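How to Read an Old Town Meeting Book (Without Giving Up on Page Two)

If you have ever opened a colonial record book and felt your heart sink at the handwriting, welcome, you are in very good company. I spent most of a winter with the first volume of the Herkby town meeting book, and I nearly quit on the first Thursday. What follows is the method I wish I'd had then. It works for students, for family historians, and for anyone who simply wants to know what a New England town argued about before the Revolution (fences, mostly, and hogs, and who paid the minister).

Before you start

Pick a short stretch of the book. Mine runs to 430 pages, and trying to read it from the front like a novel was a mistake. Choose one year, or even one meeting, and plan to stay there a while. You'll need a pencil, a notebook or a blank document, and a copy of the page large enough to write on. If you're working with the original in a reading room, ask what the rules are first. Most places allow pencil only.

Step 1. Find the shape of the entry

Don't read any words yet! Just look at how the page is laid out. Town clerks were creatures of habit, and a meeting entry nearly always opens the same way: the date, the place, and a line saying the inhabitants were "legally warned" to gather. Then comes the choosing of a moderator, then the votes, one after another, each beginning with "Voted" or "Att the same meeting." Once you can spot those openings, you have a dozen words you can read with confidence, and you can use them as your key for everything else.

Step 2. Build an alphabet from the clerk's own hand

Go back to those words you're sure of and copy the letters, one by one, onto a sheet of paper. Draw them as the clerk drew them. The long s will look like an f with half its crossbar missing. The letter e may be written backward, and the small c can look just like an r. I keep one sheet for each clerk, and when the handwriting changes partway through a volume I start a new one. 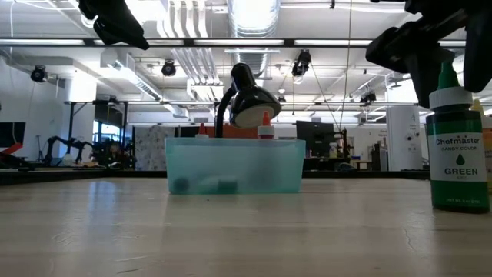 Be patient with capitals, too. They wander about in the middle of sentences and they are often the hardest letters on the page. Leave a blank where you're stuck and keep going, and come back to it after lunch. I can't tell you how many times a word I had stared at all morning was perfectly plain by two o'clock.

Step 3. Transcribe exactly what is there

Keep the old spelling. If the clerk wrote "hyway" on one line and "highwaye" on the next, so do you. Put your guesses in square brackets with a question mark, and write out shortened words the same way, so that "ye" becomes "[the]" in your reading copy but stays "ye" in your exact one. I do keep two copies, and I know it sounds fussy, but you will want the exact one when you start to doubt yourself.

Step 4. Sort out the dates

Until 1752, the English colonies began the legal year on March 25. A meeting held in February might therefore be given a double year, such as 1691/2, meaning 1692 as we would count it. Some clerks wrote only the earlier year, so check the entries on either side before you decide that somebody was buried before he was baptized.

Step 5. Ask what the vote was really about

A line such as "Voted that no swine go at large unyoked" tells you there were loose swine, and that enough neighbors were cross about it to bring it to a meeting. Look for the same matter in later years. In the Herkby book the hog rule comes back again and again, with a bigger fine each time, and I have grown rather fond of those hogs.

Step 6. Label your work so you can find it again

Write the volume, the page, and the side of the leaf at the top of every sheet. Do it before you transcribe a single line. I have 17 loose sheets from my early days with nothing on them at all, and I still come across one now and then and have to go hunting for where it belongs.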